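Workshop pair build hand-held grippers, set sights on clearing the table

Aug 1, 2018

Anyone who has shared a workshop will know the sound of a 3D printer that has been left running by somebody who has gone home. At the Vellito workshop in Wisport, that sound has been going on and off since February, and the members now have something to show for it: a pair of hand-held grippers, built on the premises and almost entirely out of parts that came off the machine in the corner.

The project is called Skenach, a name which Silvia Havlíček says was the least bad of those written on the whiteboard. She and Wenceslao Bravo began it as a winter distraction. Bravo had wanted a robot that would clear up after supper. Havlíček pointed out that he did not have a robot, and that he might start with the hand.

So they started with the hand. You hold the thing by its handle, squeeze a lever, and two chunky fingers close on whatever is between them. A person does the steering, which keeps the price down and the arguments up. The idea is that somebody works through a job with a gripper in each hand, the cameras record how it was done, and a machine may one day be taught to copy it.

The bill so far comes to 183 pounds, most of it spent on fasteners, boards and a cable that turned out to be the wrong one. The fingers have been through 28 versions. Number four snapped on a teaspoon. Number 11 was very good, according to Bravo, and he would like to know who threw it away.

"We spent three weeks on the angle of the fingertip," said Havlíček. "Then Zulema came in, looked at it and said it was upside down."

Zulema Ocampo, who normally makes chairs at the bench by the door, has since been put in charge of looking at things. She also lent the project a file, and would like that back too.

The software side has fallen to Maximiliano Gallardo. His program saves every session to a disk at his flat, and by last weekend it held 3229 short recordings, a fair number of which are of Gallardo asking whether it is recording. He has been going through them in the evenings and says the pile is getting smaller, slowly.

Table work is the current obsession. The team chose trays, plates and placemats as the first things to practise on, partly for the different edges and partly from a lingering loyalty to Bravo's supper. Trays are going well. Plates are going less well, and the workshop kitchen is short of a few. Placemats, being flat, have no interest in being picked up at all.

One of the grippers is held over a cream-beige tray, the other raised at the upper left, with a white plate and a striped placemat to the right, and the blunt grey fingers look every bit as home-made as their owners say they are.

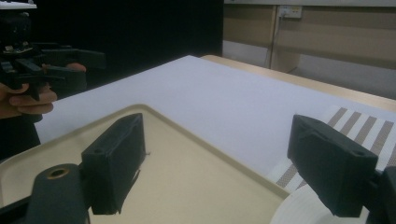
What happens next

An open evening is planned at the workshop, where visitors can have a go with one gripper or, if they are feeling sure of themselves, both. Places are limited to 6 at a time — the room would take more, the crockery would not. Bautista Arancibia is keeping the list, and names can be left with him at the front desk.

The finger drawings will be handed out free to anyone who brings a memory stick. A second group, in Medina, has already asked for a set and plans to try them on laundry. Bravo wishes them luck. He is still doing his own washing-up, by hand, and reckons on doing so until at least next February.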